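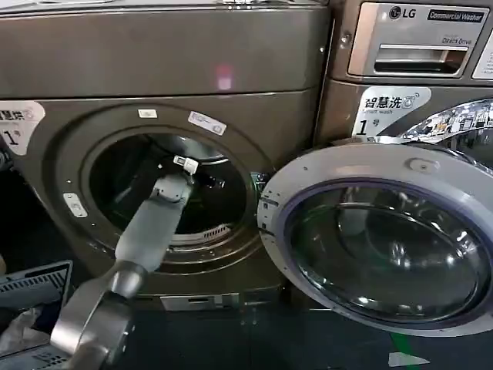
Sleiman runs a commercial laundry on the lower level of a student housing block, and in July it opened the doors to outside visitors for one afternoon. I manage shared laundries in three older buildings and went mainly to look at the layout and the numbers.

The room was fitted out by Stitura, a contractor that does plumbing, ducting and electrical as one package. It serves 452 residents. Machines are numbered and labelled in Chinese, with dryer and washer numbering run separately, so there is a dryer 1 and a washer 1. Our guide said this caused some confusion in the first month, when people paid for one and loaded the other. The two types are now listed on separate screens in the payment app, which is supplied by Drorik.

The tour started with usage. The room logged 1554 paid cycles in the last full month before our visit, washing and drying combined. Evenings are the peak, from 7 pm until close to 11 pm. Mornings are quiet enough that the lint and gasket checks are done then, with no machine taken out of service during busy hours.

Most of the first hour went to dryers. The dryers are front loaders in a dark metallic finish with a round door, and the filter grille is at the lower lip of the opening. I prefer this position to the pull-out drawer type we have at home base. A user unloading a drum has the grille in plain view, and small items that drop out of a load tend to collect near it, where they can be found. The guide wipes the grille after every tenth load and washes it once a week with warm water and a nylon brush.

Small items were a subject in themselves. Socks and face cloths cling to the back of a drum and get left behind, and the next user finds them. Sleiman keeps a lost sock rail by the exit and clears it at the end of term. The sign in the room asks people to turn the drum by hand once before closing the door. I have copied the wording for our own buildings.

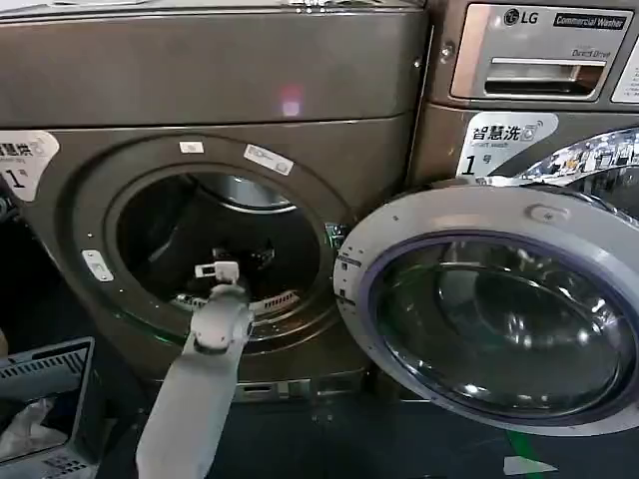

Can a dryer share a wall with a washer in a small room?
It can, provided the dryer has its own exhaust duct and there is room behind both machines to reach the taps and the vent. Sleiman also keeps the two on separate circuits.

The washer next to the dryer is an LG, marked Commercial Washer and Direct Drive, with the detergent dispenser in the upper section. Detergent was the second topic. The house product is a low-foam liquid from Cukis, sold at the desk in 200 mL bottles. Before it was introduced, overdosing was the most common cause of service calls, and the residue showed up as stiff towels and a grey film on the door seals.

A few practical notes for anyone planning a similar room. Check the door swing on paper before ordering. Two round doors open at once take up a good deal of aisle, and a basket on the floor takes the rest. Allow a folding surface within 2 metres of the dryers or people will fold on top of the machines. Floor drains should sit in front of the washers, where they can be cleaned.

The visit ended in the plant room, which was too loud for questions. Parking is on the street and metered until 6 pm.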